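Call for Reviewers: Draft Practice Guide for Simulated Gripping Trials

Ornitz is looking for 16 outside reviewers to test a draft guide on how simulated pick-and-place trials with robot arms should be set up, run, logged and reported. The work is remote and part time, and it is paid. Reviewers will be asked to apply the draft to real trial records, mark where it fails, and take part in two group calls in September.

Applications close on 11 August 2023.

Background

The draft was started by Ornitz and Kumarasinghe after the two teams tried to compare results and found they could not. One team counted a grasp as good when both fingers touched the object. The other counted it only when the object had been lifted and held. Camera views were named differently, object positions were saved in different units, and failed runs had been deleted on one side and kept on the other.

The current draft has 33 clauses. It covers simulated work only. It does not replace any safety standard for physical robot cells, and a reviewer who wants to work on guarding, emergency stops or shared workspaces will not find much to do.

What the draft covers

Scene setup. Which objects are in the scene, where each one starts, how far apart they are, and how the starting layout is stored so that someone else can load it again.

Views. Each run must be saved from at least one view that shows the arm and the objects together, and one that shows the area between the gripper fingers. View names stay the same for the whole trial.

Contact and grasp. Touching, gripping, lifting and holding are logged as separate events. A picture alone is not accepted as proof of any of them.

Clutter. When objects lie close to each other, the log must say which one is the target before the arm moves. Bumping another object is recorded even when the target is picked up.

Failed and stopped runs. All of them are kept. The operator writes a stop reason in plain words.

Reporting. Success rates are given with the total number of runs, the object list and the simulator version.
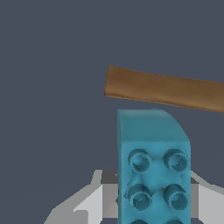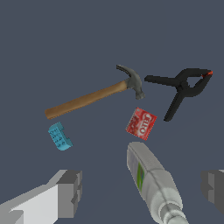
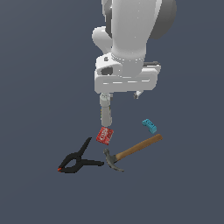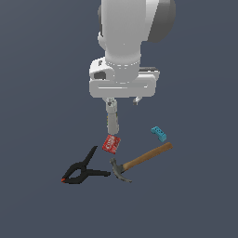

Simulator views of gripper work among small objects. The claw hammer and black spring clamp are both seen in the second, third and fourth views.

What reviewers will do

You will receive the draft, a comment form and access to a set of 3,394 recorded runs. You are not expected to look at all of them. Each reviewer is given a batch and asked to score it using only the written clauses, without help from the people who wrote them. Every run in a batch is scored by more than one person, and the differences are what we want to see.

Close-range views need special care. A finger can hide the part of the object it is said to be holding, and a tool lying at an angle can look nearer to the gripper than it is. If a clause does not tell you how to score a view like that, leave the score blank and name the clause.

You will then send written comments. Suggested wording is welcome. So is a note saying a clause should be taken out, as long as you say which runs led you to that view.

Who should apply

We want people with hands-on experience of at least one of the following:

Running or building simulated robot trials
Labeling or checking robot data
Writing test methods, work instructions or technical standards
Quality work in a plant or lab that uses robot arms

You do not need a degree. You do need to read and write English well enough to comment on rule text. At least four places will go to people who have never worked with either of the two organizing teams. Staff of Ornitz and Kumarasinghe may not apply.

Time and pay

Plan on four hours a week for five weeks. The fee is $700, paid in one amount after your comments and scored batch are in. Reviewers who finish the batch but miss one of the calls are still paid in full. The calls are recorded for note taking and the recordings are deleted when the notes are approved.

A computer with a current web browser is enough. The runs play in a viewer called Drilier, and no simulator has to be installed. A short practice batch is provided so you can learn the controls before scoring begins.

Use of your comments

All comments will be published with the next draft, along with the response to each one. You may choose to have your name listed or left off. Scores are published without names in either case. Please do not send confidential material from your employer.

How to apply

Send one page saying what you have worked on and which part of the draft interests you most. Add a short example of a rule or instruction you found hard to follow at work, and how you would have written it. Do not attach a full resume.

Applications are read by Jadwiga Tokarz and Asabe Eze. Address them to Kumudini Marikar, Review Coordinator, Ornitz, through the contact form on this site, with "Gripping guide" in the subject line. Everyone who applies will get an answer by email. Questions about payment or access needs go to Selina Sutter through the same form.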